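Working rules for hand-held gripper sessions in the home

Print this post | E-mail this post 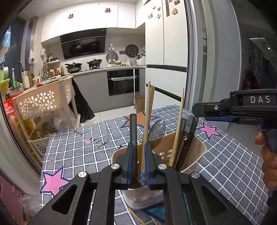
The first version of these rules was written in January and ran to 15 clauses. It has since been reduced to 11. The four that were removed dealt with paperwork and are now covered by the site agreement which every household signs before a session is booked. What remains concerns conduct during the work itself, and I set it out on this page at the request of several readers who are preparing rules of their own.

I should state at the outset that these are the rules I apply in Tralthorpe and that they carry no official standing. Thanasis Antoniadis reviewed the draft and disagreed with me on two points, both noted in their place.

On the room. A kitchen is to be recorded as the household keeps it. Operators shall not clear worktops, take magnets off a refrigerator or replace a patterned tablecloth with a plain one. The earlier practice at Jenulard was to dress every table in white, and the recordings were of limited use in any other home. Items bearing names, addresses or medical details are the exception and must be put away by the householder, never by the operator.

On the objects. Utensils used in a task should belong to the household. Chopsticks, spoons and spatulas standing together in one holder make a proper test of grasping, and they should not be thinned out to make the task easier. Blades are excluded from all tasks at present. A knife block may remain in the room but must be out of the operator's reach.

On two operators. Where two grippers are in use at one table, one operator is named as lead before the session begins. The second does not close the jaws on anything until the lead has released it. Mr Antoniadis would prefer a spoken count. I have found that a count hurries people, and the clause stands as written.

On dropped items. An item which falls to the table stays where it is until the attempt has ended. An item which falls to the floor ends the attempt, and is washed before it is used again. Attempts which end in this way are kept and marked as such. Of the 69 attempts I reviewed for the Forau trial, 4 had been deleted by operators who believed they were being helpful. Deletion is not a decision for the operator.

On heat and water. The hob and oven remain off for the whole session. Taps remain closed unless the task requires water, in which case a dry cloth is to be kept within reach and the handles checked afterwards.

On inspection. Jaw pads and pivot screws are examined before each session and after every change of operator. A pad which has begun to lift is replaced at once. Mr Antoniadis considers the second inspection excessive. The Dovhaniuk checklist, which I otherwise follow closely, takes his side on this.

On hands. Bare hands may not assist the gripper during an attempt. If a hand does touch the object, the operator says so aloud and the attempt is marked.

The remaining clauses concern storage and the charging of equipment and will be given in a separate post once the wording is settled. Comments on the two-operator rule would be especially welcome, as it is the one most often broken in my own sessions.

Print this post | E-mail this post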